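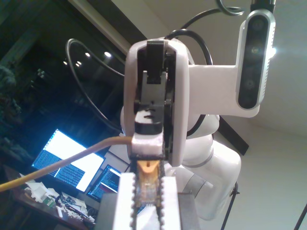 Jultwood Adult Learning Program: Progress Report to the Irnen Fund
25 Aug 2018

Enrollment for the evening reading and math courses reached 100 learners this term, against a target of 33 per site. Of these, 23 have moved on to the second level. Room rental at the Yook Street site remains within budget.

A balance of $1,611 is carried forward for textbooks. We request approval to apply it to the January intake, when the Eria site is due to open.

Respectfully submitted,
Bláthnaid Hanrahan
Program Manager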